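August, first cold week

Up at six. Frost on the ute and the back tap frozen again, so I filled the kettle from the rainwater drum. Drove into Carolcombe for the fodder meeting and got there before they had unlocked the hall. Yuzhen Dai was already waiting with her folder. She has sheep at Gindine and has been feeding out since June, same as us.

The figure they gave for the district was 2,641 head still on hand feed. Hay is up again. I put my name down for 300 bales from Cheng and will work out the money later. He can do two loads, the first before the end of the month if the Witeo road is open – it was closed at the causeway this morning.
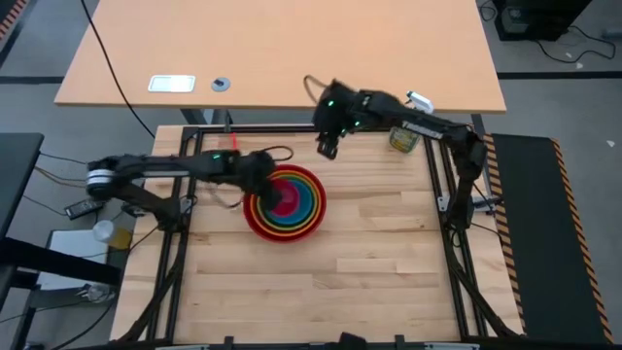
Mixing bowls, nested, on the maple top.

Home by eleven. Mended the trough float in the bottom paddock, which took most of an hour because the thread had gone. Moved the wethers through to the creek side. There is a bit of green pick along the bank but it won't last them. One ewe down near the gate, got her up and she walked off. Will check her first thing.

Rang the bank at lunch and was on hold for the whole of a cheese sandwich. They want the stock figures again.

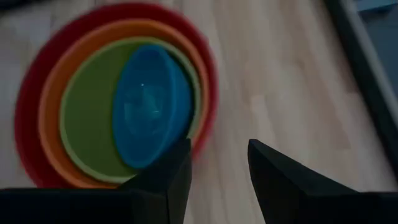 I made pumpkin scones in the afternoon because the pumpkin was going soft on one side. Mum's recipe, with the butter rubbed in cold and less sugar than she wrote down. My own bowls are all odd sizes and take up the whole shelf. A nested set would be better, with the red one on the outside and the orange one sitting in it, and I would use the biggest for bread as well. The scones came out flat but the flavour was right. Ate four.

Rain gauge empty. The forecast has a change coming through but they said that last week too. Almost 800 litres left in the small tank, so the garden gets the washing water from now on. 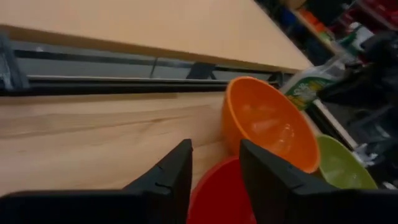
Tomorrow

Check the ewe. Ring Cheng about the loading. Find the stock book for the bank. Take Yuzhen's folder back – she left it on my front seat. Diesel, if the truck has been.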